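Neighborly Help > Kitchen & Pantry > Storage

Will a small wooden drawer keep boxed cookies fresh, or should they stay on a tray?

Posted by hullville_baker_no_more
Fri 15 August
146 views

Hi all. I've moved into a smaller place in Hullville and lost my pantry in the process, so I'm trying to set up a little tea-and-cookie corner on a dark gray table that used to be my desk. So far I have a white tray with rounded corners, which I love, and one of those small wooden cabinets with a single drawer in the front. Light oak look, flat top, about as simple as furniture gets.

My trouble is the cookies. I buy shortbread in the narrow boxes because they're the right size for two people over a weekend (my sister comes over on Saturdays and she has opinions about cookies going stale). I always set the box on its side with the spine up so I can read it, because otherwise every red plaid box looks like every other red plaid box and I open the wrong one.
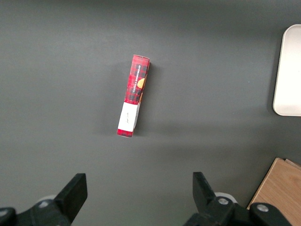
Vanilla shortbread, spine up on the table, edge of the tray on the right.

What I can't decide is whether the boxes should live in the drawer or out on the tray. In favor of the drawer: it's dark, it's tidy, and I don't look at the cookies all day and eat them. Against it: the drawer has that new wood smell, and I'm worried the shortbread will pick it up. I once had a whole box of butter cookies taste like the inside of a closet and I'm not over it.

The other thing is that the drawer doesn't seem to have any kind of liner. It's plain wood on the floor and the sides. Do I need to line it? Seal it? My brother-in-law says to rub it with mineral oil but he says that about everything.

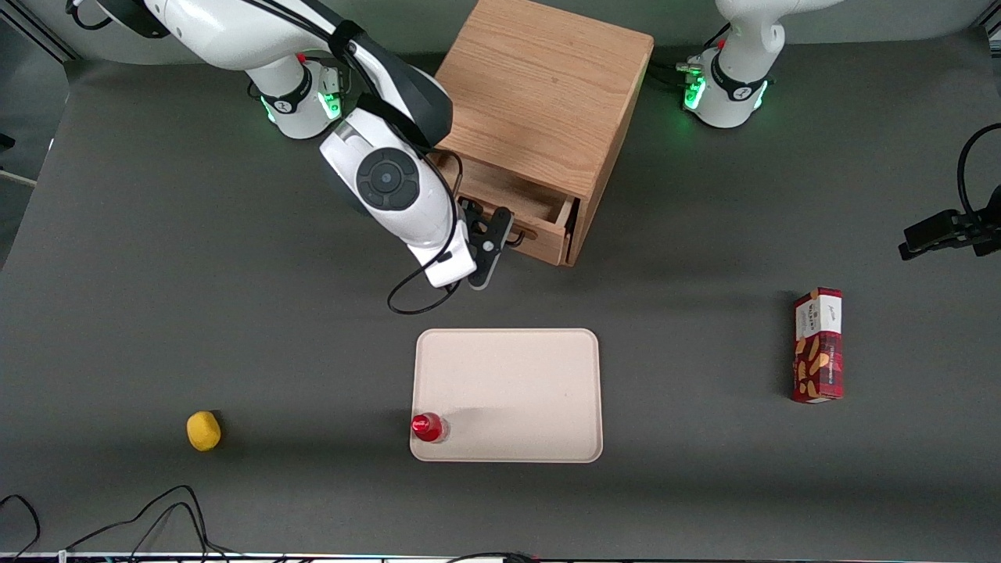
I've been leaving it partway open like that to air out, and I keep going back and forth on how long is long enough. I also wondered about putting the cabinet against the wall, but then it gets the afternoon sun on one side and I figure a warm drawer is worse for butter cookies than a smelly one. Maybe? There's a radiator on the other wall, so that's no use either once November comes.

Sorry this is so long. Mostly I want to know: drawer or tray, liner or no liner, and does the wood smell ever go away?

3 replies

Ye-rin Ji
1044 posts

Drawer! But get the smell out first, and please don't put mineral oil in there. Oil on the outside of a cabinet is one thing, but inside a closed drawer it takes ages to settle down and cardboard will soak it right up. I did this to a spice drawer once and every paper packet came out with a see-through patch on the bottom.

What worked for me with a cabinet that size: pull the drawer all the way out if it comes out (some have a little stop at the back you have to lift over), wipe the inside with a barely damp cloth, and let it sit in a room with a window open for a few days. Then put in a small open dish of baking soda, close it, and leave it a week. Sniff. If you can still smell wood with your nose right in the drawer, swap the baking soda and do another week. Mine took two rounds.

As for the shortbread, an unopened box is nearly always sealed in some kind of wrapper on the inside, so it should be fine in there for as long as the date on it says. It's the opened ones that go wrong. Once I've opened a box I move whatever's left into a tin with a tight lid and the tin goes in the drawer. If you want to keep the box because it's pretty (I do this, the plaid ones look so cheerful in winter) just slide the sleeve of cookies into a zip bag and put the whole thing back inside the box. Fold the end flap in again and nobody will know.

For a liner I'd use plain parchment paper cut to fit. You don't need a fancy one — and the scented ones are the worst thing you could buy for this! When crumbs pile up you throw it out and cut another. I'd avoid the rubbery mesh kind too, at least for food, since the one I had from Memico smelled stronger than the drawer ever did.

And yes to keeping it away from the sun and the radiator. Butter cookies go soft and a little greasy when they're warm. If the middle of the table is the coolest spot then leave it in the middle of the table, it's your house.

Song_and_Kettle
2 posts

just eat them faster lol

no but really a tray is fine for a weekend. mine sit out all the time

Amirhossein Sadeghi
1471 posts

I agree with most of what Ye-rin wrote, with a couple of differences.

I'd skip the damp cloth if the wood inside the drawer is unfinished. Raw wood can swell a bit even from a light wipe, and on a small drawer that's enough to make it stick. A dry brush or the soft end of the vacuum gets the sawdust out, and the sawdust is where a lot of the smell comes from anyway. Check the corners at the back.

If it is unfinished and you really do want it sealed, shellac is the usual choice for drawer insides. It dries quickly and once it's cured it has hardly any smell. I did the drawers of an old Urport side cabinet with two thin coats and kept tea in it for years with no trouble. Give it a good couple of weeks before any food goes near it, though. For boxed cookies I don't think I'd bother.

On drawer or tray, I'd do both. Keep the unopened boxes in the drawer, lying on their sides with the name up the way you have it now, and use the tray for whatever you're eating that day. One more thing about the tea: if it's going to share that drawer, put it in a tin of its own. Loose tea and shortbread in a closed space will swap flavors long before the wood gets to either of them, and smoky teas are the worst for it. I had a box of plain butter cookies that tasted like a campfire.

Measure the inside height of the drawer before you stock up, too. The narrow boxes vary more than you'd expect, and a box that stands a hair too tall will catch on the frame every time you pull the drawer open.

hullville_baker_no_more

Thank you both (and Song, my sister agrees with you). I don't know if the inside is finished, so I'm going with the dry brush, then the baking soda, then parchment. Tea gets its own tin. I'll post again after the first week of sniffing.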